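18 Nov 2024

Suturing day! I have been looking forward to this since August and I'm still buzzing, so this will be a long one. Kettle's on, shoes are off, and my fingertips are sore in the nicest possible way.

I walked down to Sornum early to get the bench by the window, because the light there is so much better for black thread. The practice pads had come in from Zadadia, a whole carton of them, and I love a fresh pad. That clean pink surface before the first cut! You press it with a thumb and it gives a little, then comes back. The old ones we used all winter had gone tired and ragged round the old holes, and you could never tell if a stitch was tearing through because it was badly placed or because some other poor soul had already been there.

Spent the first hour on plain interrupted stitches with the ordinary needle holder. In at a right angle, follow the curve of the needle, out the other side the same distance from the edge. It sounds like nothing. My left-hand bites were miles too shallow to begin with and the edges rolled under, so I cut them out and started over. 7 stitches in before I got one I'd have been happy to show my mother. After that something settled in my wrist and I stopped pushing the needle and let it turn, and oh, what a difference! The edges just came up to meet each other.

Then knots. I have been tying them on the arm of the couch every night with a bit of Mikar cord (I reckon I must be up around my 300th by now, the upholstery looks like a fringe) and it has paid off. Throws lying flat, no slipping, no strangling the pad. My bad habit is still pulling too tight on the last one. You want the edges touching and no more, and when I'm excited I haul on it like I'm tying down a tarp.

Lunch was a cheese sandwich on the back step with the magpies, then back in for spacing. I tried marking little dots in pen along both sides of the cut first. Felt a bit like cheating but the row came out so even that I don't care. Must buy a finer pen, the Sirko one bleeds. I'd also like to try working on a slanted cut more often, as my hand clearly has a favourite direction and it needs to be talked out of it.

The other thing I want to get right is tails. Mine are all over the shop, one like a whisker and the next long enough to get caught in its neighbour. Leave them long while tying, trim to match, move the cut-offs out of the way before the next bite. I wrote that on a bit of tape and stuck it inside the lid of my kit.

Three knots tied along a red diagonal cut in the pink pad, with plenty of it still to close and the long black thread lying ready. I could look at a half-done row like that all day.

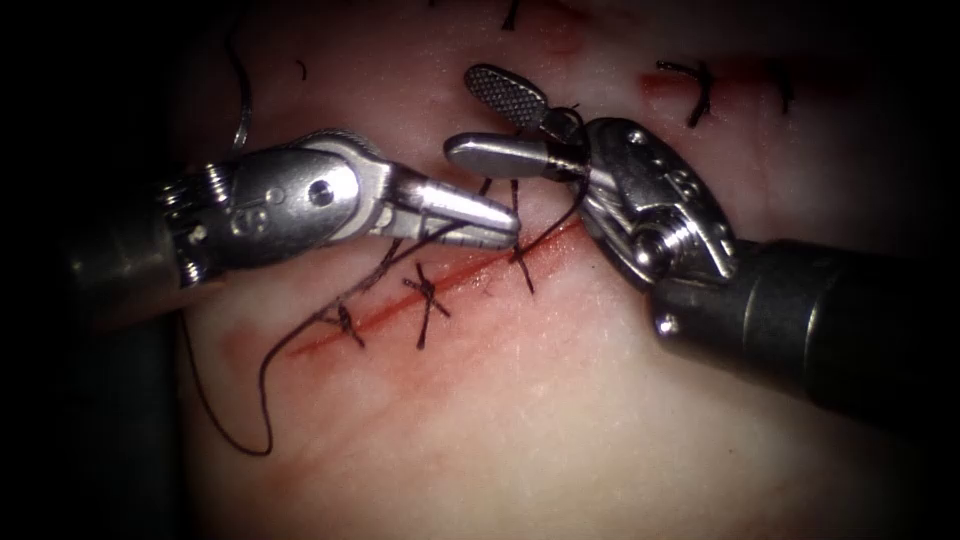
Where should the knot sit once it's tied? Off to one side of the cut, with all the knots in a row on the same side, so nothing presses on the join and they're easy to get at later.

I'd been leaving mine smack in the middle, so that's tomorrow's job. Also need to bring hand cream, new blades, and the good scissors if I can find them. Bath now, and then maybe one more row on the couch.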